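# The Green Cloth on the Kitchen Table

*Why I started to fold my napkins again, and what I learned from doing it badly*

In my mother's house there was a drawer which did not open fully. Inside it were the table napkins, ironed and folded in four, and we children were not allowed to touch them. They came out at Easter, at baptisms, and one time when a man from the insurance stayed for lunch. The rest of the year we used paper.

I moved to Rirthorpe with two suitcases and no napkins at all. For many years I did not miss them. Paper is cheap, and you throw it away together with the fish bones. But last winter I bought a set of seven from a closing-down sale at Grurau, the household shop behind the bus station. There had been eight in the box, the woman told me, and the price was lower because of that. I paid and carried them home under my coat, as it was raining.

They are different colors, which I did not want at first. My mother's were white. These are green, mustard, a dark red, and some blues that look the same until you put them side by side. The cloth is thin. When I washed them they came out of the machine in one twisted rope, and I had to pull them apart with patience, like roots.

## A square is not always a square

I wanted to learn some proper folding, so I borrowed a booklet from the library, printed by the Trumeck hotel school for its students. It has 168 pages and very few of them are about folding. Most are about carrying plates, greeting guests and removing wax from carpet. The part on napkins begins with a warning, which I translate here into plainer words: before you fold, check that your square is square.

Mine were not. I laid the first one on the table and brought one corner to the opposite corner, and the edges missed each other by the width of my thumb. I ironed it again, pulling gently along the short side, and it became a little better. I understand now that a cloth which was sewn quickly keeps its mistakes forever. You can hide them in the fold, but you must know where they are.

The hem is the place to look. On a thin cloth the hem is the only thick part, and it decides how the folds will sit. If you put two hems exactly one on top of the other, you get a hard ridge that wants to open again. If you move one of them back a little, so that a small strip of the under layer shows, the fold lies calmer and it also looks nicer. The booklet calls this "stepping." I call it being lazy in the right direction.

## The sail

The first fold in the booklet is the fan, which I cannot do. The second is called the sail, and it needs only a point, a long curved side and a firm hold at the bottom. You fold the square into a triangle, then you take the long edge and turn it in, and at the end you gather the lower part together between your fingers. What stands up from your hand should have a tip and some belly, as if there was wind.
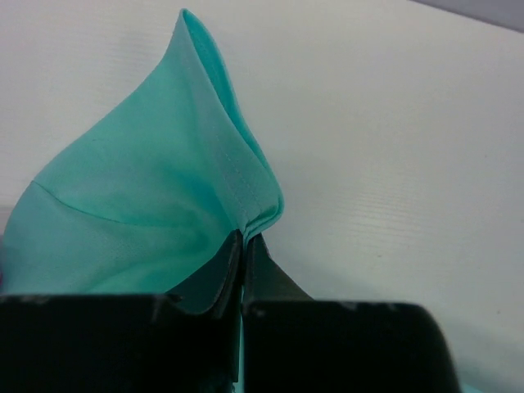 The gathering is where I lost the most time. When I held it too low, the tip bent over and the whole thing looked tired. When I held it too high there was nothing left to be a sail. After many evenings I found that the grip should come where the layers are already thick, near the corner of the fold, and that it must be done in one movement. If you stop to correct, the cloth feels your doubt and slides.

Starch helps, of course. The booklet wants it in every case and gives a recipe with boiling water. I tried it with the mustard one and it stood like a soldier, but afterwards it was not pleasant to wipe the mouth with it. It scratched. I asked myself what a napkin is for, and I washed the starch out.

Without starch the sail does not stand alone. It needs a glass. I have three wine glasses from Mbeki, a brand that I believe makes them for restaurants because they survive being dropped in the sink, and the narrow ones are perfect for this. You push the gathered end down into the glass and let go slowly. The point stays up for the length of the soup, in a warm room, and by then everybody has taken their napkin anyway.

## What color does

I said that I wanted white, and I must correct this. White shows you only the shadow of a fold. In a strong color, you see much more. The outside of a hem can look dull and a bit gray beside the flat part, and then the inner layer comes out bright next to it, although it is the same piece of cloth from the same bath of dye. It depends on how the light meets it. I have moved the kitchen lamp twice for this reason, and my family thinks that I am looking for a draft.

For practice I recommend the brightest cloth you own, on a pale table. You will see each wrong crease. Creases from the cupboard are the worst, those that run across the middle for no purpose and have to be ironed out before you begin, with the iron a little hotter than you think and a damp towel between. I used to skip this step. Then the old crease would come through the new fold, in a diagonal, like a road on a map that goes to another village.

## Every day, not for Easter

In March I took away the paper ones. Now each person at our table has a color, and the napkin is used until it needs the wash, which for the adults is a few days and for the youngest is one plate of spaghetti. Most evenings I fold them simply in half and put them under the fork. The sail is for when someone visits, or when I have ten minutes and the potatoes are not ready.

The drawer where I keep them opens fully. The children may take what they like from it, and sometimes I find the dark red one around the neck of a teddy bear, knotted so hard that I need a spoon handle to loosen it. Afterwards it goes through the wash at forty degrees with the others, and I pull the rope apart again.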